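Getting the Zilport hand grippers going - quick setup

Had the Zilport pair since August, set it up for other people 6 times now, so writing it down. The Cui manual has it all but in a weird order.

What you get: two hand grippers, marker cubes, shoulder straps, cables. The base kit has no headset mount, order that seperately from Plonddale or use your own.

1. Charge everything first. Overnight if you can. Low battery = dropped tracking and you'll blame the cubes.

2. Cubes on. Push until it clicks, then tighten the screw. Finger tight. Left and right are NOT the same, IDs are printed in the app under Devices. Swap them and your left hand records as your right. Did that, lost a morning.

3. Straps. Snug, not tight. Run the cable behind the shoulder and leave slack at the elbow.

4. Open the Pusten app, new session, pick profile 801 (older firmware wants the generic one, which is fine but jumpier).

5. Zero the fingers. Close all the way, hold, tap Zero, open all the way, tap again. Do both hands - it lets you skip the second one and shouldn't.

6. Tracking check. Arms out in front, jaws open, marker faces turned back toward your head. Hold still till both hands go green in the app. Then slow circles. If one drops out it's nearly always your wrist rolling the cube away, or glare from a window. Turn your body a bit, try again.

7. Record a short throwaway clip and play it back before doing anything real. Fingers should open and close when yours did. If they lag, redo step 5.

Worth the money? For us yes. More than 1000 clips on one set of pads and still grippy. Straps are the weak part, buckle creeps loose. Spare pads are 66 a pack, bit steep.

Arms-out check from step 6:

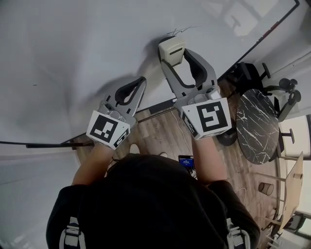
Achilleas Mitsotakis-Vlachou: Step 5 fixed my lag, thanks. One thing to add - after a firmware update the app forgets the zero on both hands and doesn't warn you, so redo it every time. Does the 801 profile work with the older cubes too?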